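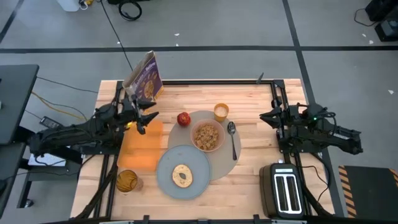

## Where we are, April

Marlies, quick one before Thursday as promised. Written between runs so excuse the state of it. Longer version with the logs to follow when Mathias Marti has finished tidying them.

Short answer to the question you put to us (can a machine do the household chores yet): some of them, slowly, if the house holds still. Breakfast is going better than we told you it would. Laundry worse.

## Breakfast table

Main effort this period. Task covers cereal box, bowl, spoon, cup, plate, and getting things on and off the table in a sensible order. We are now over 2,000 recorded attempts, 2,531 if you include the ones from the old gripper pads, which Mathias does and I don't.

- Cereal box: picking up fine. Tilting fine. Knowing when to stop, not fine. Box weight changes as it empties and the policy doesn't seem to notice. Light boxes get squeezed, too.
- Bowl: good, provided it starts on the placemat. Off the mat it drifts.
- Spoon: still the worst item. Flat metal on a flat surface, the fingers skate over it. Trying a slide-to-the-edge move next.
- Cup: moves OK when empty. With milk in, we've capped the speed and it is painfuly slow.
- Apple: no trouble. Wish everything was an apple.
- Bagel: halves get picked up whole about as often as we'd hoped. Getting one into the toaster is another matter, the slot wants better aim than we have. Toaster stays unplugged for all of this, the safety form says so and I'm not reopening that.

Two-handed work is the real gain since the last report. One arm holding the bowl while the other pours has cut spills a lot. The arms still wait for each other too long, you could make your own breakfast in the gaps.

## Laundry (Fetwood towels)

Paused, mostly. Folding a towel from flat works. Folding from a heap doesn't, and a heap is what people have. The Clerico code for finding corners runs but loses the corner the moment the cloth moves. Suggest we leave it until the autumn and put the hours into the table.

## Shop floor

One visit to Frei, shelf restocking in the dry goods aisle. Their manager was polite. Cartons went up straight when the shelf was clear and we'd told the system the shelf height beforehand. Anyone having moved a carton by hand put it off and it needed a restart. They'd have us back but want it working around customers, and we are no where near that.

## Money and kit

- Underspent on travel, overspent on pads and cables. Roughly cancels, exact sheet from Mathias.
- Need 3 spare wrist cables, the present ones fray where they bend.
- Kadetti quote for the second table has come in higher than the first one. Arguing.

## What I need from you

1. A yes or no on pausing laundry.
2. Permission to move the unspent travel to parts.
3. Whether the board still wants a live demo. If so, table setting only please, no pouring.

## Next

Spoon. Then the half-empty box problem. Then clearing away, which we have barely touched and which everyone who visits asks for first. Will ring Thursday after lunch.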